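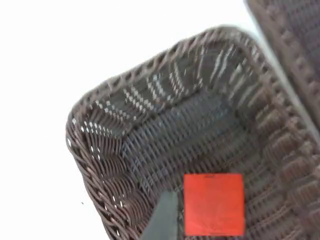 Pivot refresh drops date grouping after Worneo 5 update

cemari_user, 26/05/2016
Since the update, any pivot built on an external connection loses its month grouping on refresh. Row count is 236, so size is not the issue. The field reverts to single dates and the December group disappears. Pivots built on a local sheet are unaffected. Has anyone else reproduced it?

tmasanja
Reproduced on 2 machines. The connector now returns the date column as text when the first row is blank. Grouping needs a true date type. Set the type by hand in the query editor and refresh twice. The first refresh only rebuilds the cache.

Tumaini Masanja

Gilbert
I disagree that it is the blank row. My source has no blanks and the grouping still goes. Turning off background refresh cured it here. I suspect the pivot reads the cache before the load has finished.

cemari_user
Setting the type worked on one file. The other still fails, with background refresh on or off.

jerkance
Check the refresh interval on the second file. Anything under 60 seconds starts a new load before the old one closes, and the log shows both as complete.

Gilbert
That would fit my case better than the blank row does.

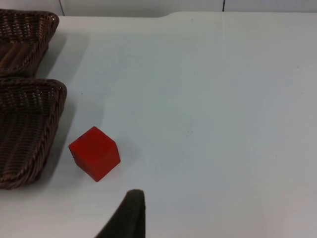 Steps so far (edited by tmasanja)
Set the column type to Date in the query editor.
Turn off background refresh.
Raise the interval above 60 seconds.
Refresh twice, then regroup by month.

Gilbert
Step one is still unnecessary if the source is clean.

tmasanja
It does no harm. Leave it in.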